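The case for the patterned tablecloth

For most of November the shared dining room at Lekgate has been laid with plain white cloths, and the standard of table laying has fallen. The two facts are connected. A plain cloth gives the person laying it no reference. Plates drift towards the middle, bowls sit wherever the hand let go of them, and the error only shows once people pull up their chairs.

A checked cloth corrects this at no cost. The lines form a fixed grid, and the eye picks up a misplaced dish against a grid far sooner than against a blank surface. It does not matter much whether the checks run parallel to the table edge or on the diagonal, provided the spacing is regular.
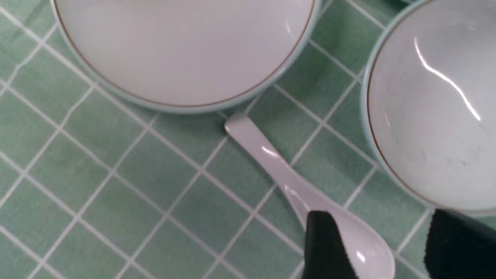 Does a checked cloth make white crockery harder to see?

Pale dishes stand out better on a muted mid-tone such as sage green than on white, and a thin coloured rim on the plate sharpens the edge further.

Dirceu Godoy, who runs the dining room at Mersha, objects that patterns hide stains and so encourage late washing. The objection is sound as far as it goes. It is an argument for a washing rota, which Mersha has and Lekgate does not. His other complaint, that checks look dated, is a matter of taste and I have no view on it.

Spoons deserve a separate word. A ceramic soup spoon has a wide bowl and a flat handle, and it takes up more room than a steel one. Allow it a clear strip of cloth between plate and bowl, or below both. Placed inside the bowl before serving, it has to be lifted out again by whoever is ladling.

I would buy checked cloths for all 3 long tables and keep the white ones for the Grollau supper.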